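Prolix build, shop update
November 2, 2024

Quick one this month, bench time is short. The two arms on the Prolix build are bolted down and the laundry work has started. Gray T-shirts mostly, plus the pale blue fleece. Fan print cloth stays on the table for now, we had Vara's plain mat on there before and knits slid all over it.

Spend so far is 3,270, a bit over plan. Most of that was motors. Printed fingers cost next to nothing, so if you break one just print another, files are in the Gil folder. Please dont glue them.
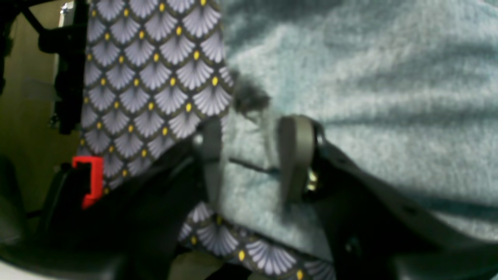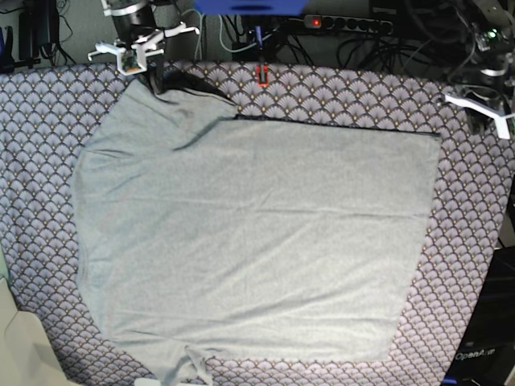
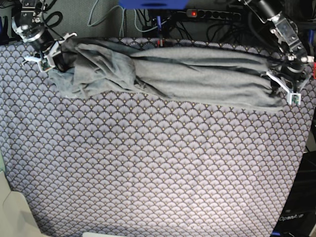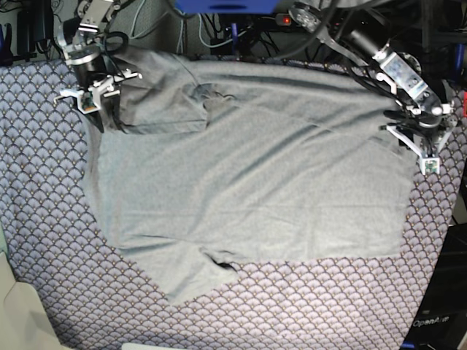

Prolix at the bench. First one from the gripper, other three looking down on the table.

Still on the list: cable ties behind the table, a better way to find the collar, slower close on the fingers. Sleeves are a pain. The fold script is at 2,033 lines and needs a trim, more than 100 of those are old test code from January that can go. Anyone good with Python, come find us.

Jilov shelf has the spare screws, put them back in the right bin pls. Also need old T-shirts, any size, no buttons. Drop them in the box by the door, washed frist.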